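3.2 Frond development in cultivated material

Spores of the epiphytic fern were taken from a single parent plant held in the Sterkstead glasshouse and sown on sterilised peat in January. Prothalli were moved to trays once they formed a closed green layer, and young sporophytes were later mounted on cork slabs. Shield fronds and foliar fronds were scored separately, as the two types differ in timing and in the way they age. A frond was treated as mature when its margin had stopped growing between two successive readings. 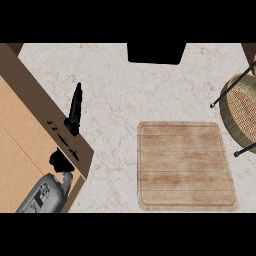 Figure 4. Countertop with cardboard box, computer-rendered view.

Shield fronds appeared first in all lines. They were rounded, entire to shallowly lobed, and pressed closely to the mount; the oldest turned brown from the base while remaining attached. Foliar fronds followed after the third or fourth shield frond and forked once or twice. In the Vistberg line the forks were narrow and the stellate hairs dense on the lower surface, whereas plants of the Wei line had wider segments and lost most hairs from the upper surface with age.

Sporangia were found on 7 of the 40 mounted plants, always near the tips of the longest segments. No fertile frond was shorter than 10 cm. Plants kept under the Plerneo shade cloth remained sterile throughout, although their shield fronds reached a similar width to those grown in the open house.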